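Galerie: Unsere Zelle »Jandis« im Simulator

Im Januar haben wir die digitale Zelle von Grund auf neu eingerichtet, und es hat riesigen Spaß gemacht! Ileana Jitaru hat die Tischhöhe und den Sockel des Arms neu eingemessen, Amândio Serrano hat sich durch die Gelenkgrenzen gewühlt (11 Konfigurationsdateien, zwei davon doppelt vorhanden). Seitdem startet Jandis wieder ohne eine einzige Warnung.

Gerade ist der Greifer dran. Der Nullpunkt der Finger war nach dem Modellwechsel verrutscht, also fahren wir Objekt für Objekt an und vergleichen die Sollhöhe mit dem, was der Simulator meldet. Runde, glatte Sachen sind dafür wunderbar, da fällt jeder kleine Versatz sofort auf. 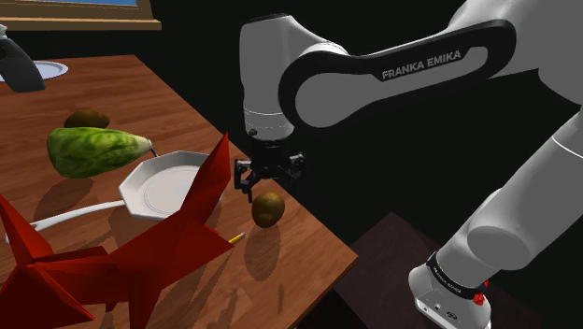 Anfahrt mit offenen Fingern: der Franka-Arm knapp über der braunen, kiwiähnlichen Frucht, vorne die rote Faltfigur.

Heledd Penry hat außerdem die Kollisionskörper vereinfacht. Vorher 1281 Flächen für ein einziges Fingerpaar, jetzt 578, und die Kontakte rechnen spürbar ruhiger. Toll, wie viel so eine Aufräumaktion bringt!

Als Nächstes kommt die Greifkraft an die Reihe. Wer die Parameterdatei haben möchte, meldet sich bei Haf Hopkin im Projekt Prellby.

Stand: 2018-01-26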